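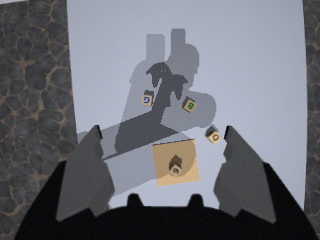
One reader at Pudside writes that afternoons are the problem: the kitchen jobs are fine until lunch, then nothing gets done. Try splitting the day. Put 2 short jobs before lunch and leave one for later – wiping the fridge shelves, say. Drink a glass of water first and set a timer.
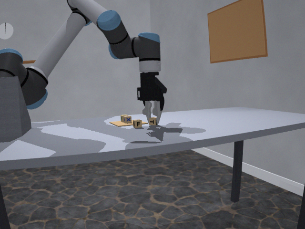
Another reader asked whether a nap spoils the evening. Keep it short and finish it before 3. If you still feel slow, walk to the mailbox and back, then start with the dishes.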